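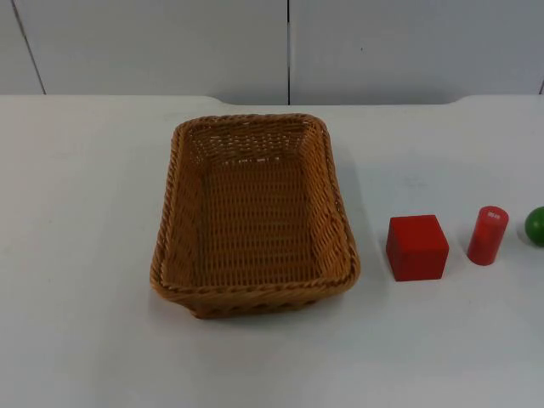
How I do toy rotation in a small flat

We've got two children, one living room and a hallway cupboard that used to be for coats. Last July I finally sat down and went through every toy we own, and I've been swapping them in and out ever since. A few people have asked how it works, so I've written it all down (sorry, it got long!).

What you need

A few baskets or boxes that a child can carry, plus some bigger tubs with lids for the things in storage. Mine are the Skikard ones and they stack well, although the lids are a pain to get off with cold hands. You'll also want masking tape and a fat pen. I bought a label maker and used it twice.

Step 1. Get everything into one room

Do it after bedtime if you can. We pulled stuff out from under the sofa, the bath, both coat pockets and the car, and ended up with almost 700 pieces if you count every bit of the Billus train track -- which I did, because I was checking it for missing bridges.

Step 2. Make piles by what the child does with it

Building, pretending, rolling and pushing, puzzles, making a noise. Don't sort by age or by who gave it to you. My friend Elínborg Thygesen sorts hers by colour and it looks gorgeous, but mine would have a cupboard full of trains one week and nothing to build with.

Anything broken goes in a bag by the front door. Anything with a piece missing gets one week for the piece to turn up.

Step 3. Fill one basket at a time

Take a little from each pile. The basket should be light enough for your youngest to drag across the floor and shallow enough that they can see the bottom without tipping it out. Stop well before it's full. I know it looks mean! 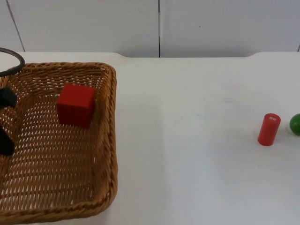 How often should you swap the toys over?

Every two weeks suits us, but go by the children. If they walk past a basket for a few days running, change that one and leave the rest alone.

Step 4. Store the rest out of sight

Put a strip of tape on the end of each tub and write what's in it, end facing out. If your cupboard is deep, leave yourself a gap down one side. I measured ours at 80 cm and still managed to wedge a tub in so tightly that Kaj had to take the shelf out.

Keep one tub for "asked for". When a child wants something that's been put away, fetch it, no fuss, and put something else in its place.
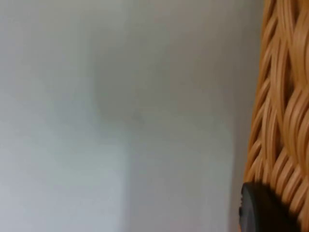 Things I leave out all the time

Crayons and paper, the dressing-up hat, a ball, and whichever soft toy is in charge at the moment. Books stay out too, on the low Bridell shelf, and I only turn a few of them face forward when I remember.

Bath toys live in a net over the taps and don't get rotated. I squeeze them out on a Saturday-ish sort of schedule and throw away any that have gone black inside.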